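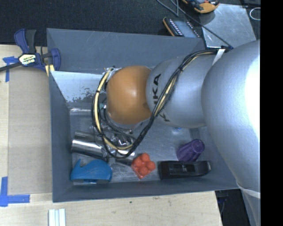

Photo credit: Clurkgate Picture Library

How to Start a Petition in Your Town

If there is something in your neighborhood that has been bothering you for a long time, whether it's a crosswalk that never got painted or a bus stop with no bench, chances are a few of your neighbors are bothered by it too. A petition is a good way to find that out, and it gives the people in charge a piece of paper they have to do something with. I helped with my first one in Zusstead, over a bus route that was going to lose its evening service, and I have been part of several since (some of them went nowhere, I should say, and I learned plenty from those as well).

You don't need any legal training for this. You need a clear request, some comfortable shoes, and a little patience with doorbells.

Please note that I'm talking about the everyday kind of petition here, where residents ask a town or city to do something. Petitions that put a measure on the ballot have strict rules and official forms, so if that's your plan, call your city or county clerk before you do anything else.

Step 1: Decide exactly what you are asking for

Most petitions I've been handed over the years were a bit too big. "Make our streets safer" is a lovely wish, but a council member can agree with it all day long and go home. "Install a four-way stop at the corner of Mill and Third" is something a person can vote on. Try to get your request down to one sentence, and read it out loud to a friend who doesn't know the background. If your friend asks, "So what do you want them to do?" then go back and try again!

It's tempting to add a second request while you're at it. We did that with the bus petition, tacking on a line about fares, and at least a dozen people who would happily have signed for the evening service stopped to argue about the fares instead. We ended up throwing those sheets away and starting over.

Step 2: Find out who can say yes

This takes an afternoon of phone calls and it's worth every minute. The road in front of your house might belong to the town, the county, or the state. A bus route may be run by a transit board that meets in a different town altogether. Call the town clerk's office, explain your request in a sentence or two, and ask who makes that decision. Clerks get this question a lot and in my experience they are very kind about it.

While you have them on the phone, ask these things too:

Is there a required form or wording for petitions?
Do signers have to live inside the town limits?
Are online signatures accepted?
What is the deadline for getting on the next meeting agenda?

Write the answers down along with the name of the office you spoke to. You will forget otherwise. I always do.

Step 3: Write the petition

Keep it to one page. At the top goes a title, then the name of the board or council you're addressing, then two or three short paragraphs on what the problem is and who it affects. Your one-sentence request comes last, on a line by itself, so that it can't be missed.

Use plain facts that you can back up. If you say that the library closes before most people get home from work, put in the closing time. Leave out anything about the character of the mayor, however strongly you feel. People of all sorts will be reading this on their doorsteps and you'd like them all to sign.

Step 4: Make your signature sheets

Each sheet should have the full request printed at the top, so people can see what they're signing even if the pages get separated. Below that, make columns for printed name, signature, street address, and date. Ten lines to a page is plenty. More than that and the lines get so narrow that nobody's handwriting can be read, and a name that can't be read may not be counted.

If online signatures are allowed, you can set up a form as well. We used Diko for ours. Ask for the same details as on paper, and keep the wording identical, down to the commas.

Step 5: Go and meet people

This is the part that most folks dread, and I have come to enjoy it very much. Set up where people are already standing still - outside the grocery store (ask the manager first), at a school pickup line, at the farmers market. We had our best morning in the lobby of the Cherkaoui building before a craft fair, and our worst one in a parking lot in the rain.

Have a short opening ready. Ours was, "Hi, do you live in Zusstead? We're asking the transit board to keep the evening bus." Then stop talking and let them look at the sheet. If someone says no, thank them and wish them a good day. Bring more pens than you think you need, clipboards with a good strong clip, and a folder for the finished sheets.

Door to door, early evening works well, from 5:30 or so until dusk. Go in pairs if you can.

Step 6: Check the sheets before you turn them in

Sit down at the kitchen table and go through every line. Cross out duplicates and addresses from outside the area. We collected 201 signatures and had 177 good ones when we were finished, which stung a little, but it was much better that we caught the bad ones ourselves.

Make a full copy of everything. Keep the copy at home.

Step 7: Deliver it and follow up

Hand the originals to the clerk in person and ask for a dated receipt. Then sign up to speak at the meeting. You'll usually get a few minutes, so practice with a timer, and invite some of the signers to come and sit with you.

After the meeting, send a short thank-you note that repeats your request and asks when a decision can be expected. Put that date on your calendar. If it passes without a word, call the office the next morning and ask again.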